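Bench notebook, June, started a bit after 9 in the morning with the second coffee

Jolanta asked me yesterday whether we have our grasping rules written down anywhere, and I had to admit that they live in three places: the sheet taped inside the cupboard door, a long email from Chi-keung, and my head. So this entry is my go at getting them into one spot. Please scribble on it if I've got something wrong, I won't be offended.

First, the approach. We've all fallen into the habit of lining up by eye and calling it centred. I do it too, and most of the time it's fine. But when Chi-keung went back through the Noven logs (3,284 attempts, bless his patience) the ones he couldn't sort into a clear success or a clear failure were mostly ones where the fingers came in lopsided and the object got shoved sideways before anything closed on it. From now on, pause before the close. Look at the wrist view, check there's daylight between the object and each finger, and only then carry on. If one finger is already touching, back out and log it as a contact on approach, even if you're sure it would have picked up anyway.

Second, soft things. We wrote the force limit with hard plastic and tins in mind, and it doesn't carry over to plush. A stuffed toy will let you squeeze and squeeze and never complain, so the motor current climbs slowly and the stop comes late. Use the low setting on the Amine controller for anything fabric, and write "soft" in the object column so that whoever reads the numbers later knows why the curve looks lazy.

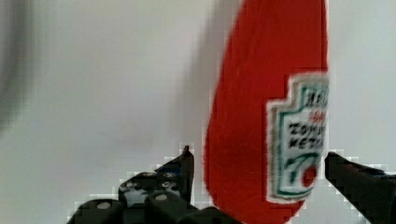
Third, names. I'd like us to stop logging objects by what they're pretending to be. We had "ketchup" in the sheet for both the plush one and a real squeeze bottle from the kitchen, and poor Jolanta spent most of an afternoon trying to work out why the same item seemed to have two different weights. Put the material first, then the thing: "plush ketchup", "plastic ketchup", "plush carrot" if we ever get one. It looks silly in a spreadsheet but it reads properly six months later, and that's when we need it.

Fourth, who stands where. The rule is 2 people for any new object, one at the keyboard and one at the stop button, and the person at the button doesn't have a phone in their hand. After the first clean set you can drop to one person, provided the speed stays at the bench limit. I know this feels fussy with something cuddly in the gripper. The arm moves with the same weight behind it whatever it's holding, and I'd sooner we kept one habit for everything.

Fifth, wiping the fingertips. Chi-keung wants it done at the start of every session and I've come around to his view. Fluff builds up on the pads, and then the next hard object slips a little and we go hunting for a fault in the code. Dry cloth only, no spray, arm powered down at the wall and not just paused.

Still open:

The Joridano checklist that Jolanta found says to re-zero the gripper every 1,000 cycles. We've been doing it whenever somebody remembers. I think their number is reasonable for us but I'd like to look at our own drift before we commit to it.

Do we keep a failed grasp if the operator stopped it early? My vote is keep it, with a reason typed in. Jolanta's vote is keep it in a separate folder. Either would be better than the present system, where it depends on who is sitting in the chair.

Mykhailiuk mount: the screws want checking again, colour-coded driver is back in the top drawer (thank you, whoever returned it).

I'll type this up neatly once Chi-keung has been through it with his red pen, and then the sheet inside the cupboard door can come down.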